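Two Hands for a Pair of Shoes

When the small company Clalley asked me to come and look at a test of grippers, I expected bolts and gear wheels. It was shoes. Clalley wants to sell a two-arm station to stores and return centers, and for this work everything depends on what is mounted after the wrist.

Rimantas Adomaitis, the engineer responsible for the test, has been comparing fingers since April. He speaks of them like other people speak of kitchen knives. "The arm we can buy," he told me. "The fingers we must understand ourselves."

Three candidates were on his list. The first, from Durkholm, is a suction cup, and it was out of the competition quickly. On a flat box it is excellent, but a shoe offers very little flat surface, and the cup let go at the place where the leather bends. The second, called Lelska in the project, has wide soft pads which close from both sides. It holds a boot very well. With a low shoe it presses the sides together, and Adomaitis did not like the marks he found after 60 lifts.

The third solution is the simplest one. The fingers are narrow, with thin tabs at the ends, and they go into the opening of the shoe, as a person does who takes a shoe from a shelf without thinking about it.

The complete test had 500 lifts for each gripper, and the notebook of Adomaitis contains 1193 lines, including those where he only wrote "again". The narrow fingers dropped the fewest shoes. Their weak side is the approach. If the arm comes down a little crooked, the tab folds against the edge, and the camera above does not always notice it.

On the day of my visit both arms worked with black shoes, each with its own place to set them down. The paper filling gave Adomaitis more worry than the leather. 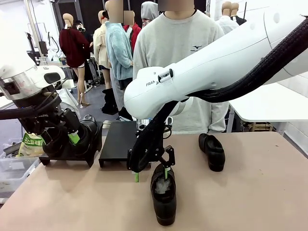

What it costs to change fingers

Clalley also measured the time for changing from one gripper to another. Lelska is fixed with four screws and needs a new calibration each time. The narrow fingers come off by hand, and the controller, a Liyanage model, keeps the old settings. For a store this may be more important than a few dropped shoes.

Adomaitis will now repeat the series with sandals. He has already bent the first set of tabs.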